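# Brarnumholm hand controllers, two months in

I bought the Brarnumholm pair to record pick-up demos in a simulated house. They cost $369 used, from Saoirse Mulligan at Unodcombe. You hold one in each hand and the two arms on screen follow. The trigger closes the gripper.

Setup took 40 minutes, most of it calibration. The left unit drifted until I updated the firmware. It has been fine since Thursday.

My main task is clearing shoes off the floor. Reaching is easy. Wrist rotation is harder, and I still overshoot when I come at a shoe from the side. The controllers have no force feedback, so you judge contact by eye.
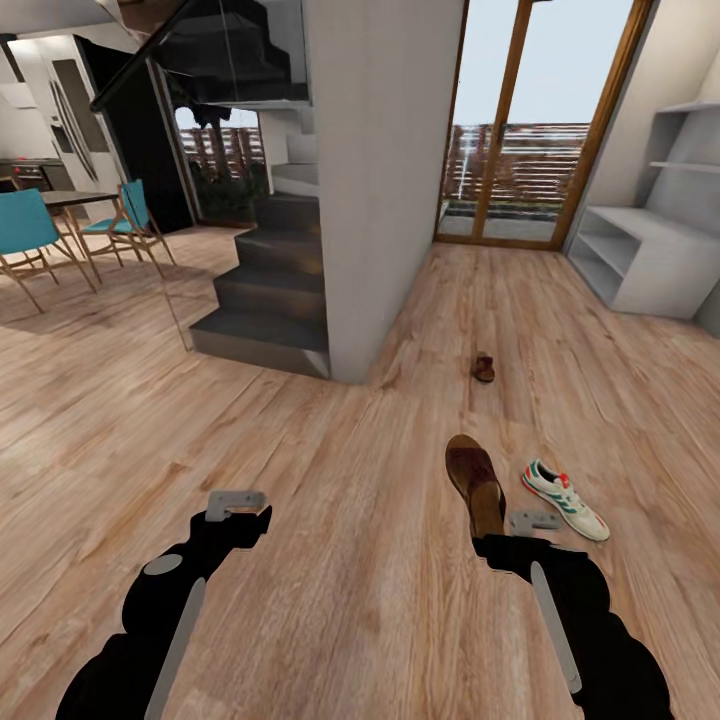
*Shoe task, right gripper beside the brown sandal.*

I have saved 884 demos so far and kept 844. The rest were mostly my own bad grasps. The record button sits under the thumb, and I've stopped a take by accident more than once. Rodrigo Bettencourt put a rubber ring around his and says it helps.

Battery life covers a full afternoon. The straps are cheap and I replaced both.

**Good:** low lag, light weight, clean export files

**Bad:** thumb button, straps, thin manual

I'd buy them again at the used price. At full price I would try the Nosemham set first.

4 out of 5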